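Kit de pinça manual Plesteretti para equipas escolares

Pinça de mão com dois dedos, usada pelos clubes de robótica na prova de manipulação da Taça Plorkberg. O aluno segura a pega e treina o movimento sobre a mesa antes de o passar para o braço do clube.

Referência: 3326
Peso por pinça: 900 g
Abertura máxima: 74 mm
Conteúdo: 2 pinças, cabos, chave sextavada, folha de montagem

As almofadas dos dedos vendem-se também em separado (ver Peças Hornetti). Não servem no modelo McPhee antigo.

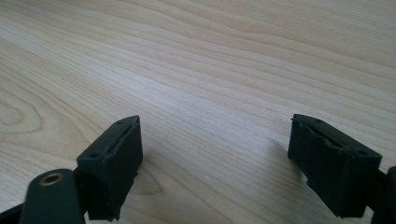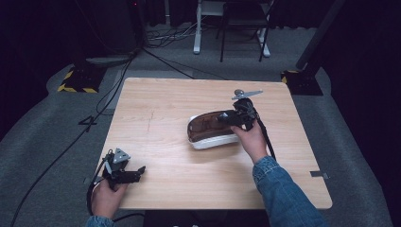
Almofadas dos dedos sobre o tampo de madeira (primeira foto) e treino com um sapato, uma pinça em cada mão (segunda foto).

O manual do clube, escrito pela professora Noeline Pearce, traz exercícios com objetos do dia a dia: sapatos, copos, panos dobrados. Começa-se com uma só mão.

Inscrições na Taça até ao fim de janeiro. As escolas inscritas encomendam pelo formulário do clube e recebem a fatura em nome do agrupamento. Portes não incluídos.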